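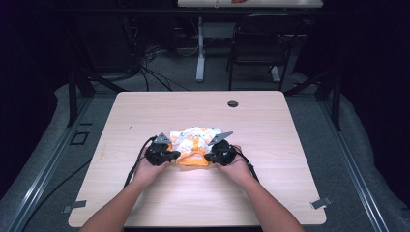
Sang-wook Heo m'a écrit, après mon dernier billet, que tout ça lui semblait être du temps perdu : pourquoi enfiler des pinces à quelqu'un qui a déjà deux mains parfaitement capables, alors qu'il suffirait de filmer ces mains-là et de laisser le logiciel se débrouiller avec les doigts ? Et il ajoutait que le jour où les machines auront de vraies mains, on jettera toutes ces heures de pinces à la poubelle.

Bon. Je lui ai répondu trop vite, trois lignes un peu sèches, et je m'en veux un peu. Alors je reprends ici, avec un café et sans limite de caractères.

D'abord, les mains. J'adore les mains, j'en ai deux, elles plient les bodys de ma nièce sans que j'y pense. C'est bien le problème ! Quand je retourne une manche, je glisse l'index dedans, je fais rouler le tissu entre le pouce et le majeur, je cale le reste avec l'auriculaire. Allez donc transposer ça à deux mâchoires qui s'ouvrent et se ferment. On peut filmer mes doigts toute l'année, il faudra bien que quelqu'un décide ce que « faire rouler » veut dire pour une machine qui ne roule rien du tout. Avec la pince en main, c'est moi qui suis obligée de trouver la réponse, sur le moment, en râlant. Je pince, je tire, je repose, je vais chercher l'autre bord. Le geste que je montre est déjà un geste que la machine a une chance de refaire.

J'ai essayé chez Preruvier en novembre, deux après-midis (c'est une amie qui m'y avait traînée, je pensais rester une heure). Le premier jour, j'étais nulle. Vraiment nulle. Je voulais attraper le tissu comme d'habitude, à pleine poignée, et je me retrouvais avec deux épaisseurs coincées quand il m'en fallait une. Le vêtement de bébé, c'est traître : c'est minuscule, c'est doublé, ça a des bords-côtes élastiques qui reprennent leur forme dès qu'on les lâche. 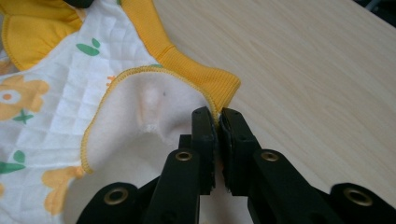
Le deuxième jour, j'ai compris qu'il fallait viser la couture, là où le bord-côte rejoint le reste, parce que l'épaisseur change et qu'on la devine à travers la pince. Je dis « on la devine » et c'est exactement ce que je défends. La résistance du tissu remonte jusqu'au poignet. On force un peu, on relâche, on recommence plus bas. Avec le pilotage à distance, que j'ai testé ensuite chez Dradach, cette petite information disparaissait complètement. J'avais deux manettes, un écran, un léger retard, et l'impression de m'habiller avec des moufles. J'y ai mis une patience d'ange pour plier un seul bavoir.

Attention, je ne crache pas sur le pilotage à distance. Il a un mérite énorme : on commande le vrai robot, avec ses vrais bras, et s'il ne peut pas atteindre le coin de la table, on le sait tout de suite. Avec la pince tenue à la main, je peux très bien tordre le coude d'une façon qu'aucun bras mécanique ne saura imiter, et personne ne m'arrête. C'est un vrai défaut, et Sang-wook aurait pu me le lancer à la figure, il aurait eu raison.

Reste l'histoire de la poubelle. On m'a donné le compte de la collection à laquelle j'ai un tout petit peu participé : 2 266 démonstrations, dont 1 194 sur du textile. Est-ce que ce sera périmé un jour ? Sûrement. Mes cours de dactylo aussi, et pourtant je tape encore. Ce qui est dans ces enregistrements, c'est aussi l'ordre dans lequel on s'y prend, les hésitations, les reprises, la façon de rattraper une manche qui file. Je ne suis pas du tout certaine qu'une main à cinq doigts puisse se passer d'apprendre ça.

Les reprises, d'ailleurs — et là je m'énerve un peu — on a tendance à les effacer. Sur mes deux après-midis, on m'a demandé plusieurs fois de recommencer parce que j'avais lâché le tissu. Je trouve ça dommage. Une machine qui n'a vu que des pliages impeccables, que fait-elle quand le body glisse ? Gardez mes ratés, je vous les offre de bon cœur !

Sang-wook, si tu me lis, je maintiens ma position sur les pinces et je retire le ton. Pour les gants à capteurs dont tu parlais à la fin de ton message, je n'en ai jamais porté, donc je me tais jusqu'à ce que quelqu'un m'en prête une paire. Taille 7, s'il vous plaît.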